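Fatorton Community Help > Workshops and small business > Equipment

What to budget for a first robot arm, for pairing and packing footwear?

Posted by Charito Yap in May
2 replies

Hello to all. I am helping my cousin with the planning of a small packing room in Pellimdale. She sells slides and sandals online, and each order must be checked, put as a left and a right together, and placed in a bag. At the moment two people do it by hand and they are tired of it.

We want to ask for a quote for one robot arm on a table. My difficulty is that every seller gives me the price of the arm and then says "plus integration". I do not know what colour of money this is. Is it the same again, or double, or a small thing? The arm must only take one slide, turn it if needed, and put it beside its partner. We pack up to 1,000 pairs in a good month, less in winter.

Also, should we buy or rent for the first year? And how much floor do we need? The landlord is asking me already about the power points. Thank you for your patience with my English, I check it twice but some mistakes stay.

Nikau Sheehan
Joined from Tuhiwai

Don't do it. For that many pairs a month you want a better bench and a good stool. Arms are for car factories. My brother-in-law's work bought one and it sits under a sheet.

Marcelino Aguiar
Regular member

Nikau has a point about the volume, but I would not close the door so quickly. I did the equipment planning for a footwear returns room, and English is also my second language, so we will understand each other.

First, the money. Make a separate line in your budget for each of these, and ask every seller to fill in each line, even with a zero:

The arm and its controller
The gripper, with spare fingers or pads
The camera and lights, if the slides do not always arrive in the same position
The table or frame, and the fixing to the floor
Guarding or other safety equipment, and the risk assessment
Programming, and the days of a technician on your site
Training for your cousin and one other person
Freight, electrician, and the first service visit

In our case everything after the first line cost more than the arm itself. I can't promise it will be the same for you, but if a quote has only one line, send it back.

Second, the gripper. Slides look easy and they are not so easy. The strap makes an arch, so you can take the slide by the strap or by the edge of the sole. A soft strap changes its shape when you press it, and a thick sole needs a gripper which opens wide enough. Do not choose it from a catalogue. Put your thickest and your thinnest model in a box, post them to the seller and ask for a trial with them. Ask also what happens with black slides under their lights, if you sell many black ones as we did. Dark rubber on a dark table gave us much trouble with the camera. We changed to a pale surface and I wish I had put this in the budget from the beginning.

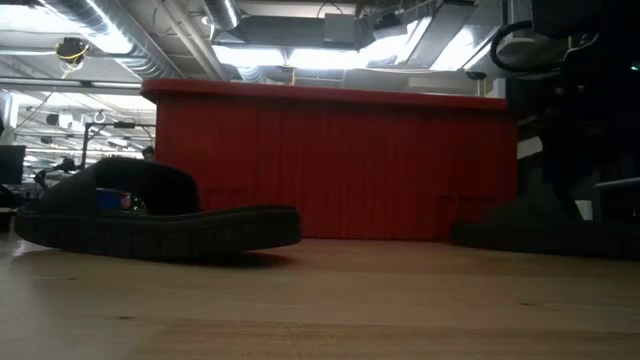
Two dark slides on a light wooden table, with the arm over the one on the right.

Leave a good distance between the pieces when you plan the table. The gripper is wider than you think, and the arm needs a place to stand and a place to turn. Draw the full reach of the arm on the floor with tape before you sign anything with the landlord. Think about the cables too, they need slack and a safe path.

Third, rent or buy. I would rent for the first season and ask if part of the rent comes off the price later. We used a firm called Flitness and the delivery took 14 weeks, so do not promise any date to your customers. Read the part about who pays when the gripper breaks. For us it was the renter, and I had not read it well.

For the power, do not guess. Ask the seller for the data sheet of the exact model and give it to your electrician. If the gripper works with air, you will need a compressor also, and the neighbours may have an opinion about the noise.

If you send the list of your models and the size of the room, I can look at it one evening after 6 pm.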